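Renting Out My Place: Questions I Get a Lot

I've rented out the small house in Tuhumury for 6 years now, and the same questions land in my inbox every June. I finally typed up my answers.

How much notice do you need before a viewing?
One day is plenty. I live 4 streets over, so I can usually walk across after dinner if you let me know by lunch.

Is the deposit refundable?
Yes, all of it, if the place comes back clean and nothing's broken. Small nail holes don't bother me, I fill those myself. Big anchor holes I'll charge for (sorry, I've patched too many).

Can I paint?
Sure! Ask me about the color first. Last time somebody picked a very dark purple and it took me three coats to get back to where I started. If you go with something light, you don't need to paint it back when you leave.
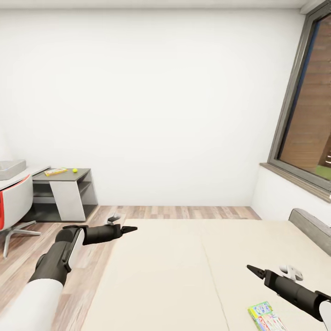
White walls and a wood-look floor, ready for your stuff.

Are pets okay?
Cats yes, dogs yes if we've met. I do ask for an extra 191 on the deposit, and you get that back too if the floors are fine.

What does the rent cover?
Water and trash pickup. You set up your own electric and internet. Most of my renters have gone with Urkik for internet and I haven't heard many complaints, apart from the hold music.

Do I need renters insurance?
I'd really like you to have it, yes. My policy covers the building, and that's where it stops. If a pipe goes and your couch is ruined, that's on your policy. One renter had 3000 in damage to her things and was very glad she'd signed up.

Can I sublet for the summer?
Talk to me first. I've said yes before, but I need to meet the person and they have to sign the same lease you did.

Where do I park?
On the street, either side. Stay off the Cisura Road end on trash mornings or the truck driver will honk at you until you move.

Last updated 12/03/2026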